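White walls, second attempt

In August I decided to make the small room at the back white again. It was yellow when I moved in, and with one narrow window it always felt like late afternoon, even at 12 o'clock. The tin from Trekgate cost me 25 pounds and I was sure it would be enough. It was not, so on Tuesday I went back for another one.

I learned to paint the corners first with a small brush and only then take the roller. My arms were tired for two days. Also I must say that "white" is a difficult word in a shop. I stood a long time before the little cards, and they all looked the same to me until I put them next to each other.

Now the room is calmer and I like to sit there in the morning with my tea.

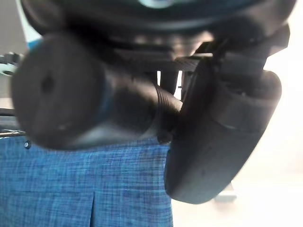
White behind, black in front.

The shelf from Lilto is still in its box. I want to put it up before the weather turns cold, but first I need to borrow a proper drill.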